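Linetti solvent claims go to single assessor

Households and businesses affected by the February solvent release at the Linetti works in Plerkcombe will have their compensation claims valued by one assessor under a protocol filed at the Kaststead county court in June 2025. The protocol covers property damage, loss of trade and short-term medical costs. Claims for lasting injury are excluded and will proceed separately.

Under the terms, Linetti does not admit liability. It agrees to pay any assessed sum within 40 days of the valuation being served, provided the claimant signs a release limited to the category of loss concerned. A claimant who accepts payment for a damaged vehicle, for example, keeps the right to bring a personal injury claim later. Earlier release forms, issued by the company's loss adjusters in the weeks after the incident, contained no such limit – claimants who signed one may ask the assessor to treat it as withdrawn.

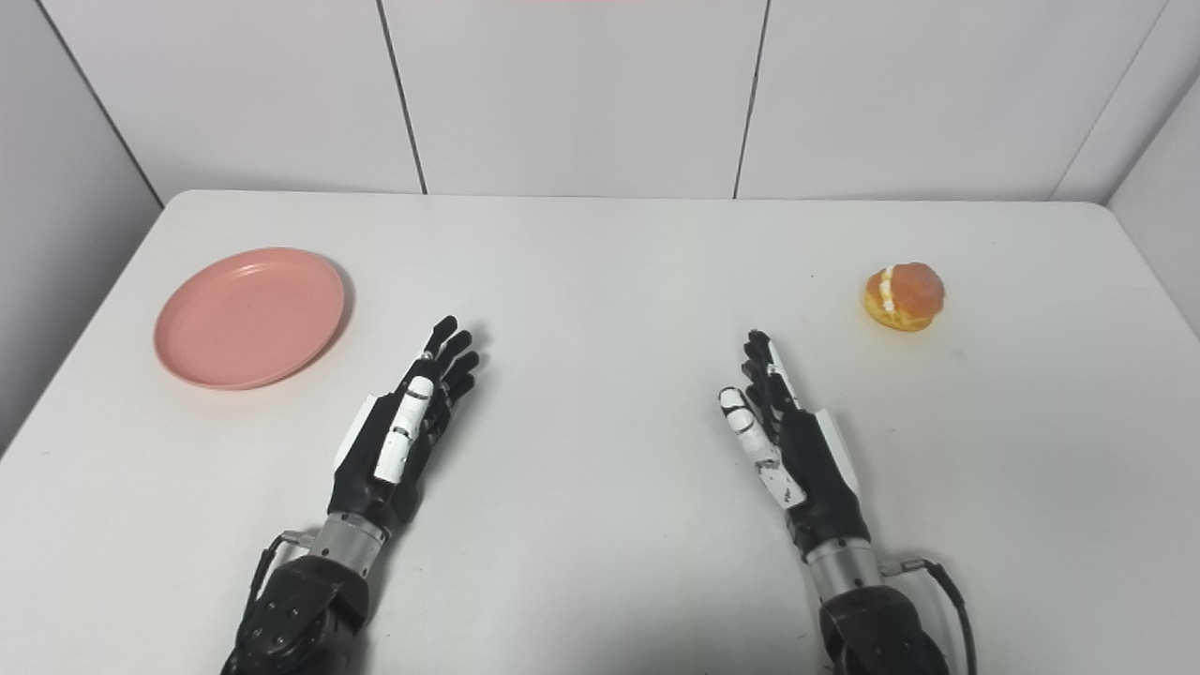
Issue 700, page 10

The main technical dispute concerns the boundary of the affected area. Linetti's modelling places the outer limit of the plume at the Melis canal, using wind readings from its own mast. The claimants' solicitors rely on residue samples taken on the far bank and say that the mast, which stands in the lee of the storage tanks, under-reads in a westerly wind. The protocol does not settle the point. Claims from addresses east of the canal will be registered and valued in the ordinary way, but payment is suspended until the court has ruled on the boundary as a preliminary issue.

Evidence requirements vary by category. For paintwork and glazing, the assessor will accept dated photographs together with one written repair estimate. Traders claiming lost income must supply accounts for the same period in the two previous years. Medical costs need a receipt and a note from a surgery or pharmacy, although travel to appointments may be claimed at a fixed mileage rate without proof of fuel.

Costs are capped. Solicitors acting under the protocol may recover a fixed fee for each claim, paid by Linetti in addition to the award, and may not deduct a percentage from the client's money. Firms that had already signed clients on a percentage basis must issue revised terms before registering a claim. 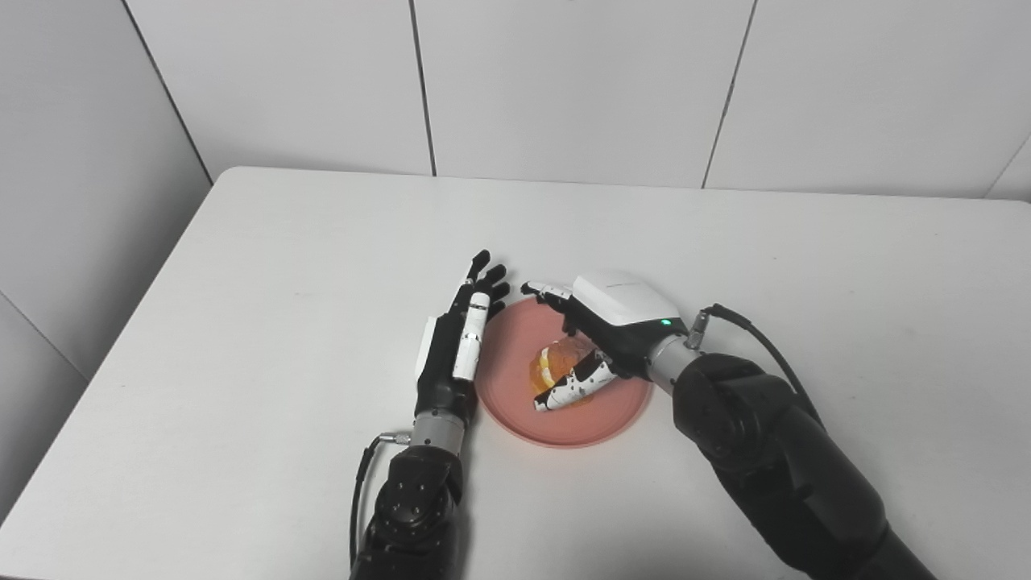 A white table in front of a panelled wall.

A claimant who disagrees with a valuation may ask for one review on paper. If the review figure is also refused, the claim leaves the protocol and may be issued at court, where the usual rules on costs will apply. Time for limitation purposes stops on registration and starts again when the claim leaves.

Insurers that have already paid policyholders may register recovery claims, but these rank behind uninsured losses in the assessor's timetable. The separate regulatory investigation into the failed relief valve is continuing, and its findings may be put before the court at the boundary hearing. No date for that hearing has been fixed.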